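OK so the state supreme court ruled on the school funding formula this morning and I have read the whole thing so you don't have to. Coffee number three. Thread.

First, the vote. It was closer than I figured, and the majority opinion (Justice Harju wrote it) is weirdly narrow. They didn't say the formula is fair. They said the districts that sued waited too long. That's it! 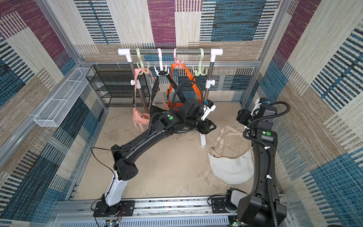

Which means the small districts are back where they started in September, minus the legal bills. Koivisto has 800 kids and one bus garage. They can't just go file again.

Ileana Rusu wrote the dissent and wow, go read it. She says a deadline can't run out on a harm that happens again every single school year – I'm not a lawyer, but that made sense to me. 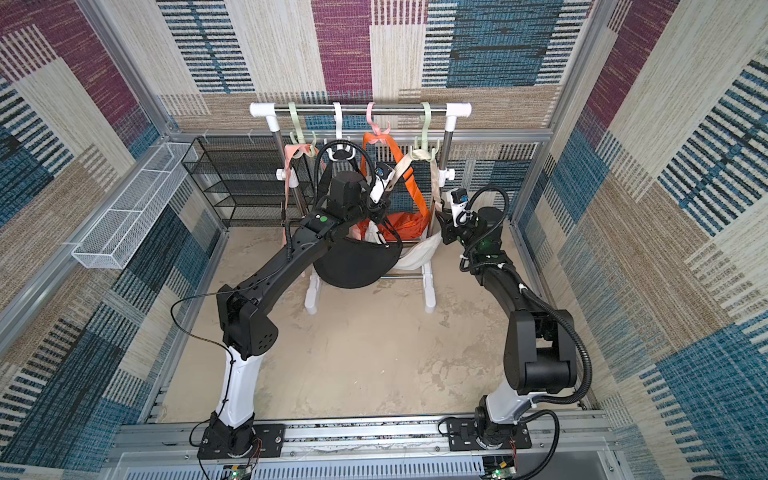

The legislature could fix all of this with one bill, and there is one. Kwesi Asante filed it and it's been sitting in committee for 23 weeks. The money for it would come out of four separate state funds, each with its own rules, and every one of them has to sign off. Picture four bags hanging on one little rack with a different colored hook for nearly every bag, and you've got our education budget.

A few of you asked about the petition. Maite Bustamante's group had 2,444 signatures at lunchtime. They need roughly twice that to force a hearing, and they only count if you're registered in the district, so please check before you sign.

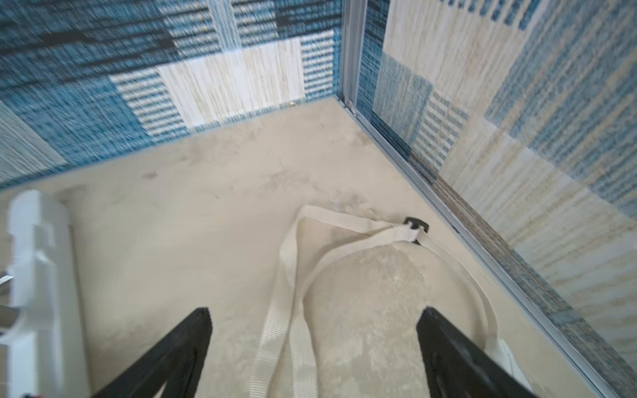
*Strap and buckle on the floor, with a gripper finger on either side.*

Someone in the replies says Skilholm would lose money under the Asante bill. I looked. It would, a little, in year one, and then it evens out. If you've got different numbers send them over, I'd like to see them!

Committee meets at 10 and it's open to the public. I'll be in the back row and I'll post what I hear.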